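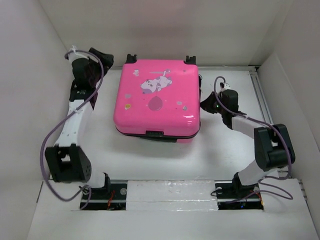 How to prepare a two-arm robot demonstration for an open day

In November we opened our workshop at Gitwood to visitors, and I was responsible for the table with the two small arms. I had done such demonstrations before for colleagues, but never for families and school groups. I wrote these instructions for Gitau Lukumay, who will run the table next time, and he asked me to put them on the page so that other groups can use them too. They suppose that you already have two arms that work and a person who knows how to drive them.

What you need

One white enclosure with the two arms mounted at the front
One object for the arms to handle, and one more of the same kind
A spare set of gripper fingers
A printed card with the steps of the demonstration, in large letters
A small table for the visitors' bags, at a distance from the cables
Tape, cable ties, a cloth for the floor panel

Step 1. Choose the object

Take something that visitors know from home. At the first try we used a machined part from Killanine, and the people looked at it politely and went to the next table. When we changed to a pink hard case with a cartoon cat on the lid, the children came to the front and stayed there. A case like this is also good for the arms, for it has a flat lid, straight sides and a latch in the middle of the front edge, so there is a clear place to begin.

Please check three things before you decide. The object must fit between the arms with free space on both sides. It must not slide too easily on the floor panel. And it should survive a fall, which you should test at home and not in front of the public.

A glossy lid gives a bright reflection under the lamps. If you use a camera to find the object, try it with the same lamps that you will have on the day. We lost one evening to this, when the program worked in the morning and failed after we switched on the ceiling lights.

Step 2. Prepare the enclosure

Wipe the floor panel and the walls. A white background shows every mark, and the visitors stand very near.

Look at the two mounting plates and try with your hand if they move. They should not. Then follow each cable from the gripper back to the base. It needs a loose loop at every joint, but the loop must not hang where the other arm passes. Move each arm slowly to its highest and its lowest position and watch the cable the whole time. If it becomes tight, open the tie, give more length and close it again.

Step 3. Set the start position

Put the case near the center, with the lid up and the latch toward the front. Bring one gripper back, to the left and behind the case. Bring the other one close to the right edge, with the fingers beside the case and not touching it. From this position the right arm can hold the case while the left one comes forward, and the visitors understand quickly that the two arms have different work.

Mark the corners of the case on the floor with very small pieces of tape if you must place it again many times. Remove the tape if your camera program becomes confused by it.

Step 4. Write the sequence on a card

Our sequence had 7 movements, and I think this is enough. It was like this:

1. The right gripper moves in and holds the side of the case.
2. The left gripper comes down to the front.
3. The left gripper opens the latch.
4. The left gripper lifts the lid.
5. Both arms wait, so that people can look inside.
6. The left gripper closes the lid.
7. Both arms return to the start position.

Put a surprise inside the case. We used wrapped candy, which Kanini Athumani gave out after each round. Do not let anybody take it from the case while the motors are on.

Step 5. Rehearse with a clock

One round took us 4 minutes with the talking. Movement 3 is the difficult one. A latch is small, and if the case is turned only a little, the finger goes past it. In rehearsal we ran the full sequence 30 times and the latch opened in 29 of them. Do not promise the visitors that it will succeed. Say before you start that the arm may need a second try. Then they are patient, and some of them even hope for the second try.

Step 6. Organize the people

You need two persons at the table. One drives the arms and keeps a hand at the stop button. The other talks and watches the visitors' hands. It is not possible to do both well, I tried it.

Keep the groups small. Let the children stand in front and the adults behind them. Speak slowly, and stop talking during the latch.

The most common questions at our table were these: how strong is it, how much does it cost, can it do this alone, and can I try. Agree on the answers with your colleague in advance. For the question if it works alone, tell them exactly which part is program and which part is driven by a person. Visitors from Wistura asked me this in much detail and I was glad that I had a clear answer.

Step 7. Pause between the groups

After each third group, let the arms rest and touch the motor housings carefully. If they feel hotter than you like, make the pause longer. Use the time to look at the cable ties and to wipe the fingerprints from the lid.

If something goes wrong

The gripper misses the latch: stop, set the case straight on its marks, and start again from movement 2.

The case turns when the lid opens: the right gripper holds too weakly or too high. Lower it a little.

One arm does not answer: press stop, switch off, check the plug at the base, and switch on again. Meanwhile the second person can show the spare case and let the children open it by hand.

The lid closes on a finger of the gripper: do not pull. Open the gripper by program and lift the lid yourself with the power off.

After the last visitor

Bring both arms to the rest position before you cut the power, or they will fall down. Pack the case with the spare fingers in the gray box marked Gentile, on the lower shelf. Write down how many rounds you did and which movement gave trouble, and leave the paper in the same box for the next person.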